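Replacement gas lifts for office chairs, supplied singly or in boxes for workplaces that look after their own seating. Trade and private orders both welcome.

# Viditz standard gas lift, black

**Order code:** VZ-709
**Finish:** black
**Fitting:** tapered, push fit at both ends
**Supplied with:** telescopic cover, retaining clip and washer
**Sold by:** Jakubowski Seating Parts

The Viditz is our everyday gas lift. It replaces the original on most swivel chairs with a star base and a tapered fitting, and we sell more of these than any other part. If your chair sinks slowly when you sit on it, or drops as soon as you let go of the lever, the lift is worn and should be changed. It can't be topped up or repaired.

## Before you order

Three measurements matter: the width of the column at the top, the width at the bottom, and the height of the outer tube. Take the old lift off the chair first if you can. Measuring with the chair assembled is possible but people often read the cover and not the tube, and then the part comes back to us.

If you're not sure, turn the chair over on a blanket and look for a label on the seat or on the old column. Send us the wording from the label and we will try to match it. Leokadia Pawlak looks after parts matching and normally replies the next working day.
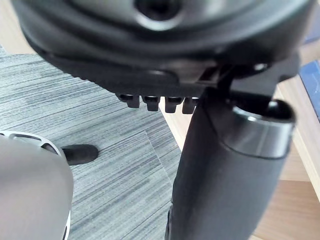 *Underside of an office chair seat, black plastic shell.*

The Viditz won't fit drawing office chairs, kneeling chairs, or any chair where the column is bolted through a plate. For those see the Kukusier range. Kukusier lifts have a longer stroke and come with or without a foot ring.

## Removing the old lift

You will need a rubber mallet, a pipe wrench and some penetrating oil. Wear eye protection.

1. Lay the chair on its side and take off the base. A few firm taps round the centre of the hub will usually free it.
2. Slide off the telescopic cover.
3. Spray oil where the column enters the mechanism and leave it overnight if it's tight.
4. Grip the column as close to the mechanism as possible and turn it with the wrench. Work it both ways.
5. Wipe out the socket with a dry cloth.

Never drill, cut or heat a gas lift. It is under pressure even when it no longer holds a seat up. Don't strike the release button on the end of the column.

## Fitting the new one

Put the wide end into the base, slide the cover on, then lower the seat on to the narrow end. Don't use grease or glue on the tapers. Sit down firmly two or three times and the fitting will seat itself. Check that the lever works through its full travel before the chair goes back into use.

If the lever does nothing, the button isn't reaching the arm inside the mechanism. This happens with some older tilt units. We stock a spacer cap for it, ask when you order.

## Boxes and bulk orders

Lifts are packed singly. Orders of 61 or more go out on a pallet and need someone on site to sign for them. For contracts of 500 and over please ask Santino Pereyra for a written quotation, as the carriage is worked out separately.
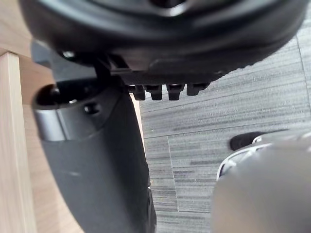
Page last changed: 23/01/2019 (Z. Kurek)

## Guarantee and returns

The Viditz carries a 2 year guarantee against loss of pressure in normal office use. It doesn't cover chairs used round the clock, such as those in control rooms, or damage from a wrench on the polished rod. Keep your delivery note, we ask for the number on it.

Unused parts can be returned within the month if they are clean and in their box. Carriage back is at your cost unless we sent the wrong item.

Old lifts can go with scrap metal at most council sites, but tell the staff what it is - some sites keep them in a separate cage.

## Related parts

- Kukusier extended lift, with or without foot ring
- Gridance five-arm base, black nylon
- Gridance castors for carpet, set of five
- Gridance castors for hard floors, set of five
- Spacer cap for older tilt units

Seat shells and tilt mechanisms are ordered in for individual models and aren't kept on the shelf. Ask for Thongchai Luangrath at the trade counter and have the make and model of the chair ready.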